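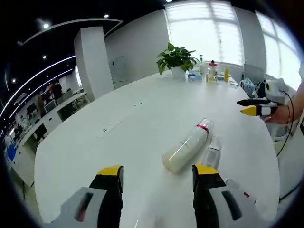

Bottles on a shared table

Every big table grows bottles. Ours grows pump bottles, squeezy ones, a little box of something, and before long there's hardly room for your elbows. I had a proper go at it in June and these are the habits that have stuck with me.

Start by pulling everything into one bunch at the far end, near the plant if you've got one. A green plant in a white pot makes even a muddle of toiletries look half intended! Leave the middle of the table clear and bring things into it one at a time.

Lay-downs

A cylindrical bottle on its side will roll the moment you turn round. Stand it up, or if it's nearly finished and you want the last of it, prop it cap down in a mug overnight. I got 5 more goes out of a hand cream that way (my colleague Andri had already put it by the bin).

Little ones at the front

Small bottles vanish behind big ones, and then you buy another. Tall pumps go at the back, small boxes and travel sizes in front. I use a shallow tray from Mundomik, 52 cm long, and if it doesn't fit on the tray it goes in the cupboard.

Caps and pumps

Wipe round the neck with a warm damp cloth before you close anything – gunk there is what makes caps stick. For a clogged pump, work it in a bowl of hot water until it runs freely, then dry it off.

Keep away from the cables

If there's a screen at the back of your table, give it a good hand's width of space. Same goes for sockets set into the top. I learned that with a leaky shampoo and a very long afternoon.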